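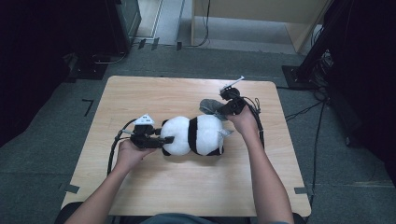 Progress report: trial of the Hasine hand-held gripper kit
To: Marlene Fuchs, Bullmont
From: Nele Hollmann, Trerholm

Where we are

We are at the end of month 7 of the trial and I am very happy with how it is going! The target in the grant was 2,794 usable recordings by the end of January. We have 3,119, and most of the extra ones are soft toys, the group we were most worried about when we wrote the plan.

What we like about the kit

It's quick to learn. Ionuț Husar trained 14 people on it, and the slowest of them was making good recordings by the second afternoon. You hold one gripper in each hand and do the job much as you would with your fingers, so people stop thinking about the tool and start thinking about the task - exactly what we hoped for when we picked Hasine over a joystick setup.

The soft toys have been a real pleasure to work on. A stuffed panda lying on its side wants both grippers, one at the head and one over the body, and the two hands have to agree on how hard to press. The gray fabric pad gives a nice gentle contact on plush. Tove Þrastardóttir has been comparing padded and bare fingers and her first results favor the pad for anything furry. She wants more runs before she puts a number on it, and I agree with her.

What still needs work

The cables. They hang down past the forearms and tug a little on long reaches, and everyone brings it up. Hasine has offered us longer leads to try.

The markers on top of the grippers can work loose over a full session. We now check them at the start and again after lunch. Terence Pickering has written this into the setup sheet.

The manual is thin on calibration. We ended up writing our own two pages, and you are welcome to share them with the Dambrauskienė team.

Next

Folding cloth, then small boxes with lids. We would like to keep the kit through the second phase and add one more set so two tables can run at once. Terence will send the costs separately.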